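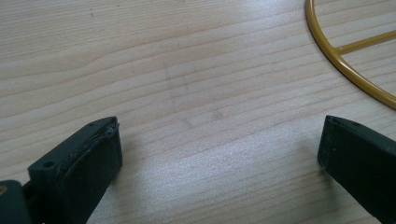

Fingers of a hand-held gripper, open above the work table. Photo: Vekeo

Vekeo adds soft goods to its hand-taught gripper line

Demonstrations with headwear are recorded directly at the fingers, with no robot arm in the loop

Vekeo has extended its Rao demonstration system to soft and partly stiff goods, beginning with headwear. The company said Monday, March 11, 2024, that the first data set made with the new procedure has been handed over to Irnumis, a contract packer that wants to automate the turning and stacking of hats before boxing.
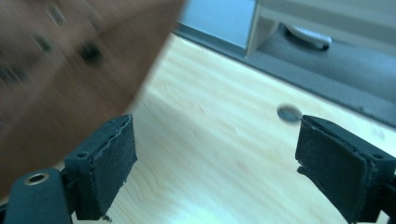

Hermine Koller
Staff writer, handling and assembly

Rao records a task while a person does it. The operator holds a gripper in each hand and works at a table with the same finger geometry that will later be mounted on the arms. Finger opening and hand position are logged along with the video, and the recordings are passed to Detuta, Vekeo's training software, which fits a control policy to them. Until now the system had been sold for rigid parts such as trays, bottles and small housings.

Headwear is harder for two reasons, according to the technical note that accompanies the release. A crown folds differently on every grasp, so there is no fixed pose to aim for. A brim keeps most of its shape and acts as a lever, which means that a small error at the fingers becomes a large one at the far edge. Vekeo's earlier approach, remote control of a pair of arms from a separate console, gave poor results on both counts. Operators could not feel the fabric slip and closed the fingers harder than they needed to.

"With the console, people crushed the crown and then spent most of the run correcting it," said Napaporn Jitpraphai, who heads demonstration work at Vekeo. "With the grippers in their hands they use less force, and they use the second hand much earlier."
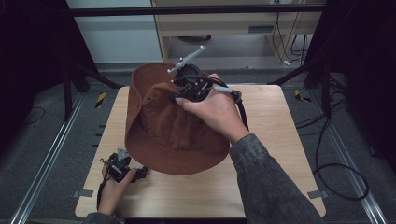 The procedure set for Irnumis divides the job into four steps: pick up, turn, shape and set down. Each is labeled in the recording so that Detuta can train on it separately. The shaping step takes the most operator skill. With the hat upside down on the board, one gripper is pressed to the crown while the other works near the brim, and the operator has to keep the cable clear of the brim throughout. Vekeo asks for the cable to be led off to the side of the table before a run starts. A run in which it drags across the fabric is discarded, as the pull on the hand shows up in the motion data and would be learned along with everything else.

Operators are also told to leave failed grasps in the recording as long as they recover without putting a gripper down. Jitpraphai said that recoveries had been edited out in the December trials and that the resulting policy stopped whenever a fold escaped the fingers.
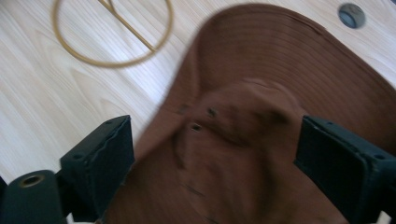 Fast motion remains a limit. When the operator swings a hat from one side of the board to the other, video recorded close to the fingers smears and the position estimate becomes less certain. Detuta marks such stretches and lowers their weight in training. Vekeo's current guidance is to slow down during turns and to move at normal speed during set-down, where the finger data alone is usually sufficient.

The note also covers the finger pads. Foam was chosen for grip on woven and felted material, and its edges fray with use. Vekeo treats the pads as consumables and recommends replacing them as a pair, so that friction stays similar on both sides of the grasp. The screw-mounted fingers themselves are unchanged from the rigid-parts version.

Irnumis received 34 labeled sessions. It plans to run the trained policy on one two-arm cell, on a single style of hat, before deciding on further styles. Cycle time has not been published. Jitpraphai said the cell was slower than a trained packer and that the first target was a steady reject rate at the boxing station.

Existing Rao customers get the soft-goods procedure as an update to Detuta. The foam pads are sold separately, in sets of four. Vekeo said that gloves and knitted items are being looked at next but gave no date for either.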